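Lunes, por Sevim Özkan

Archivado en: Preguntas frecuentes / Familias / Préstamo de juguetes

Preguntas frecuentes sobre la ludoteca Bostura

¿Quién puede hacerse socio?

Cualquier familia con niños de hasta 5 años, y también abuelos, canguros y personas que cuidan en casa a niños de otras familias. No pedimos empadronamiento en el barrio. El adulto que firma el alta tiene que ser mayor de 18 años y traer un documento con foto.

¿Cuánto cuesta?

La cuota es de 18 euros al año por familia, da igual el número de hijos. Se paga con tarjeta en el mostrador o por transferencia. Si la cuota es un problema, hablad con Eluned Trevor en el horario de apertura; hay plazas sin coste y no hace falta traer papeles de ingresos.

¿Cuántos juguetes me puedo llevar?

Dos por préstamo. Un juego de varias piezas cuenta como un solo juguete. Los triciclos y las casitas plegables ocupan el préstamo entero, así que ese día no se puede sacar nada más.

¿Durante cuánto tiempo?

Tres semanas. Se puede renovar una vez desde la web o por teléfono, siempre que no haya otra familia en lista de espera para el mismo artículo. Los disfraces solo se prestan una semana y no se renuevan.

¿Cómo se entregan los juegos con piezas sueltas?

En bolsa de tela o en caja, con una tarjeta donde figura el contenido. Repasadla antes de salir, en la mesa de la entrada. Si falta algo, lo apuntamos en la ficha y no os lo reclamaremos a la vuelta. Las devoluciones se repasan del mismo modo, y en hora punta puede haber algo de cola.

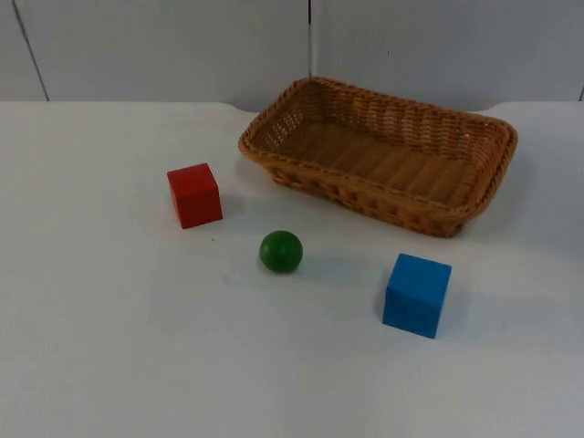

Si descubrís en casa que habéis perdido una pieza, avisad cuanto antes. Las piezas pequeñas no se cobran las dos primeras veces. A partir de la tercera pedimos 2 euros por pieza, que van al fondo de reposición. Cuando lo perdido deja el juego inservible (el dado de un juego de mesa no, el tablero sí) se paga la mitad del precio de compra.

¿Y si se rompe?

El desgaste normal corre de nuestra cuenta. No intentéis pegarlo en casa, por favor. Hay colas que no son aptas para niños que todavía se llevan todo a la boca, y luego tenemos que retirar el juguete entero. Traedlo con los trozos y lo miramos.

¿Hay que limpiar los juguetes antes de devolverlos?

Sí. Los de plástico, con agua templada y jabón neutro. Los de madera, con un paño húmedo bien escurrido y secado al aire, nunca en remojo ni en el lavavajillas. Los de tela llevan las instrucciones cosidas o en la tarjeta. Nosotros hacemos una segunda limpieza antes de volver a prestarlos.

¿Prestáis juguetes con pilas?

Pocos, y sin pilas. Los que llevan pilas de botón los retiramos del catálogo el año pasado y no aceptamos más.

¿Puedo donar juguetes?

Sí, los lunes por la tarde. Aceptamos juguetes completos y limpios que conserven el marcado CE. No aceptamos peluches, puzles sin caja ni sillas de coche. Lo que no encaja en el catálogo se vende en el mercadillo de julio.

¿Se puede jugar en el local?

En la sala de atrás, sin reserva, mientras esté abierto. Los niños tienen que estar siempre con un adulto. Los carritos se dejan en el pasillo, plegados si es posible.

¿Qué pasa si me retraso?

El primer aviso llega por correo electrónico. Si pasan dos semanas sin respuesta se bloquean los préstamos hasta la devolución. No hay multa.

¿Cómo llego?

El autobús 56 para en la esquina. La entrada con rampa está por el patio; el timbre queda a la izquierda de la puerta y, si no contesta nadie, llamad al teléfono que aparece en vuestro carné.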